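27/02/2026
Oranuch Jaidee

4. Household practice and the sorting of kitchen waste

4.1 Setting and records

The collection records used in this section cover 3927 household entries from the Skistport district, where separate pickup of food scraps was introduced in two stages. In the first stage, residents of apartment buildings received a printed guide and a starter roll of liners. In the second, the same service was extended to row houses, which until then had used a shared drop-off point near the market hall. Each entry gives the building type, the pickup route, and a grade for the contents, assigned by the crew at the curb. Grades were entered by hand during the first stage and on a tablet form afterward, and the two sets were brought to a common scale before analysis.

The grading scheme was simple. A load was marked clean, mixed, or refused. Mixed loads were accepted but sent to a second sorting line at the Fuvoletti transfer yard, where glass and metal were taken out before composting. Refused loads went to landfill. The present section is concerned with the mixed grade, which was far more common in apartment buildings than the planning documents had expected.

4.2 Reasons given for mixed loads

Interviews were held in 12 buildings. Residents were asked how they handled scraps between the meal and the curb, and where in the home each kind of waste was kept. Very few described a lack of interest in sorting. Most spoke of space. Kitchens in the older buildings have room for one container under the sink, and a second one must stand in a hallway or on a balcony. Where the second container was out of reach of the cooking area, peelings and leftovers tended to go into the nearer one.

Liners were the next subject raised. The starter roll lasted a short time, and many households then returned to whatever bags they had at home. Some of these were accepted by the composting plant and some were not, and the guide did not show the difference clearly. Residents of the Hà buildings, who could buy approved liners from a shop on the ground floor, had a lower share of mixed loads than residents elsewhere on the same route. The shop sold liners in 2 sizes, and the smaller size was often out of stock.

Fit was a further concern. A liner that is too small for its container slips down under the weight of wet scraps, and the household must then clean the container itself. Several residents had stopped lining the food container for this reason and wrapped scraps in newspaper instead. Others bought a larger bag and folded the top well over the rim, as in Figure 3, where a pale green liner is used in a white plastic can. 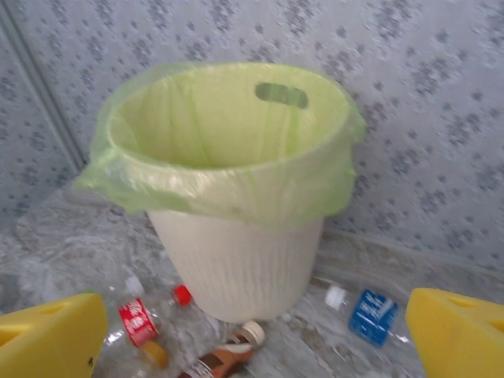
Figure 3. Can with liner folded over the rim.

Pham objected at the review meeting that fit and supply should not be treated as separate causes, as a household that cannot find the right size will use the wrong one, and the grade at the curb will be the same in either case. The point is accepted. The tables in Section 5 therefore combine the two under a single heading – liner access – and report building type separately.

4.3 Limits of the records

The grades reflect the judgment of individual crews. On the Ciklow route, 2 crews worked alternate weeks, and one of them marked loads as mixed more readily than the other. A correction was applied for this route only. No correction was possible for the first stage, when crew names were not entered on the form.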